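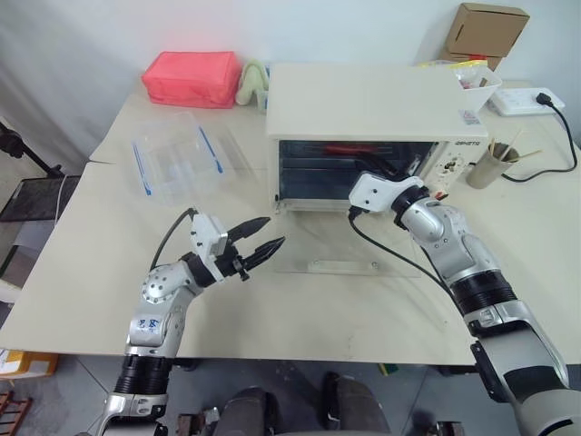

A toaster oven has a dark glass door on the front and a knob at the side of the door.

How Does a Toaster Oven Make Toast?

Bread is soft when it comes out of the bag. A few minutes in a toaster oven and it is brown, crisp, and smells different. The only thing added to it was heat.

What is inside?

A toaster oven is a metal box with a door. Inside are long, thin parts called heating elements. Most toaster ovens have them at the top and at the bottom. Between them is a wire rack where the food sits. The rack is made of wire so that heat can reach the food from underneath.

When you turn the oven on, electricity flows through the heating elements. The material inside them does not let electricity through easily. It resists, and that makes it heat up. After a short time, many elements are hot enough to glow orange or red.

How does the heat get to the bread?

Heat travels in different ways, and a toaster oven uses more than one of them.

The first is called radiation. This is heat that moves in straight lines from something hot, the way you feel the sun on your face. The glowing elements send heat straight to the top and bottom of the bread.

The second is called convection. The air in the oven gets hot and moves around. Hot air rises and cooler air sinks, so the air keeps going in a slow loop past the food.

There is also a little conduction, which means heat passing between things that touch. If you look at the bottom of your toast, you may find darker lines where it lay on the wire rack.

Why does bread turn brown?

Bread has water in it. First the heat dries out the surface. Then the sugars and proteins in the bread start to change and join up in new ways. This is called the Maillard reaction (say "my-YAR"). It makes the brown color and the toasty smell. The middle of the slice does not get as hot, so it stays softer and paler.

If you leave the bread in too long, the surface turns black. Black toast is burned and tastes bitter.

Why is the door made of glass?

The glass lets you check the food with the door closed. Each time the door opens, hot air gets out and the oven has to warm up again. Some doors have dark glass, and you may need to bend down a little to see through it.

The glass gets very hot. So do the top and the sides.

Try it with a grown-up

You will need 2 slices of bread, a plate, and a timer. Ask a grown-up to work the oven and move the rack.

Put one slice in the oven. Leave the other on the plate.
Set the timer for 90 seconds and watch through the glass from a step back.
Ask the grown-up to take the slice out, and let it cool.
Compare the two slices. Look at the color, smell them, and tap each one with a fingernail.
Put the slice back for another 90 seconds and compare again.

Write down what changed each time. Try a different kind of bread on another day. Sweet bread often browns faster than plain bread.

Words to know

Element: the part of an oven that gets hot.
Resist: to make it hard for something to pass through.
Convection: heat carried by moving air or liquid.

Written by Ruth Mellor
Last updated Tue 18 August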